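Business > Equipment > Buying

Print this page | E-mail this article

The purchasing manager at Rasel has a spreadsheet for robot arms, and most of its cells are still blank.

"Modine quoted us for 4 arms. I asked what happens in year 3 and got a brochure," she says.

Her budget covers a simulation trial with Tosach first - 2,000 runs of restroom chores - before any hardware order in September. She isn't sold on that either. "A simulated bathroom never has a plumber in it."

Özkan's rival bid leaves out service. She has asked for it again.

We use cookies. Accept | Settings

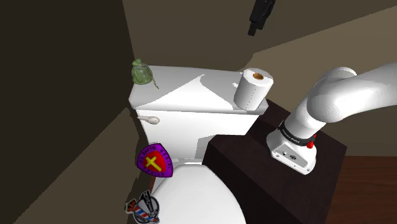 Simulated restroom task, with the arm mounted beside the toilet and a paper roll on the tank lid.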